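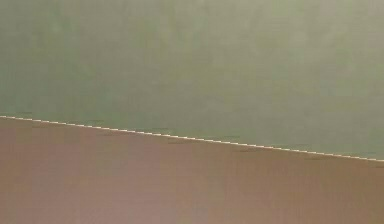
What happens to the people on the bench when the shop gets an automatic cutter?
Mostly they stop cutting and start checking, loading and fixing, and it takes a few weeks before that feels like a real job.

Home Tips Workshop Kitchen Ask Myrto

I've been at Flotine for 14 years, nearly all of it with a blade in my hand, so I had opinions when the machine from Stockdale came in this November. Here's what I'd pass along to anybody whose shop is about to do the same (good luck, you'll be fine!).

Keep your hand tools out. Ours went into a cupboard the first week and we dug them right back out for the odd little jobs — the machine is great at 113 of the same piece and a pain for one.

Write your settings on the wall, in marker, big. Antonina had everything in her head and then she went on vacation.

Swap places every 2 hours. Watching a machine makes me sleepier than cutting ever did, and my neck was worse, too. Teófilo sets a kitchen timer and we all grumble and move.

Sweep before you load, every single time. Scraps under the sheet will lift a corner and you'll be swearing by lunch.

Ask who gets to press stop. At our place it was only the supervisor for a while, and I made a fuss about it. Now it's anyone standing there.

And ask about pay early, before they've decided the job got easier. My hands are less tired, sure, but I go home with my head full. Nafula got hers sorted out in writing and I'm still waiting on mine.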